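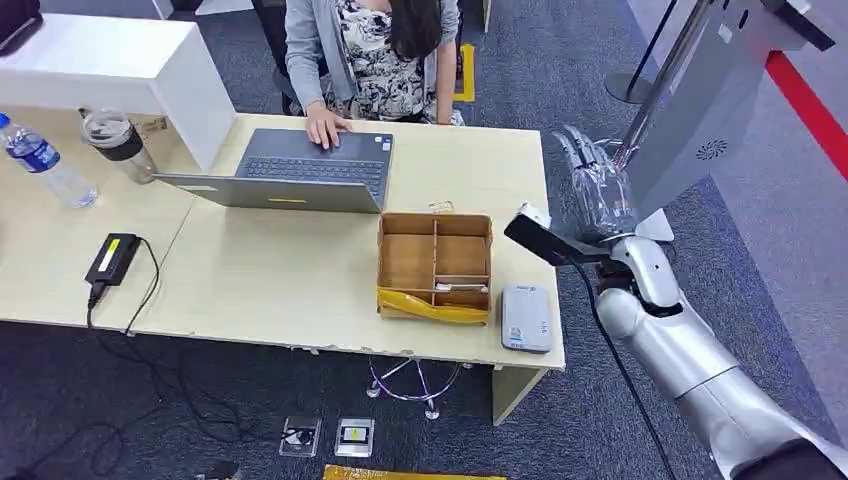

I bought the Vudier cardboard desk organizer in December, fully expecting it to sag within a week. Nearly a year on, I love this thing! It's plain brown corrugated board, one long divider with shorter ones crossing it, and it swallows all the clips and tags that used to drift around my laptop.

Putting it together took me 2 tries (the cross pieces only slot in one way up), and after that it felt solid – far more solid than I'd guessed from the flat pack. 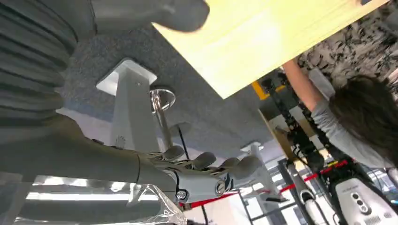
Boyang Fan found the slots so tight that one divider creased on the way in, so go gently. Mine loosened up fine.

I keep it next to my right hand, along with the charger and a drink.

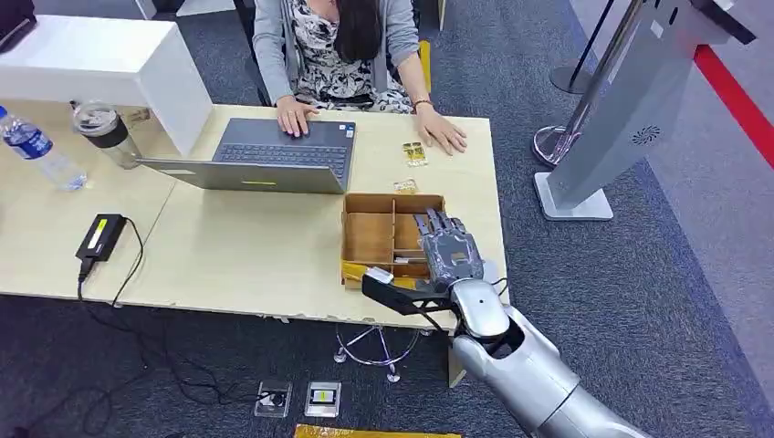
A pale wood desk with a laptop, tumbler and water bottle.

The one thing I'd change is the front panel, and a strip of packing tape takes care of that.

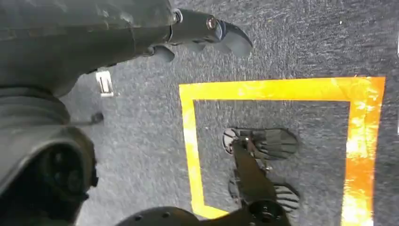 The tape does wrinkle along the bottom, but I've stopped minding. I'd buy a second one tomorrow.

Comments

Kendra Lachance
Does it come in a deeper size?

Palesa Ntuli
Got mine last month, same wobbly front. Trying the tape tonight!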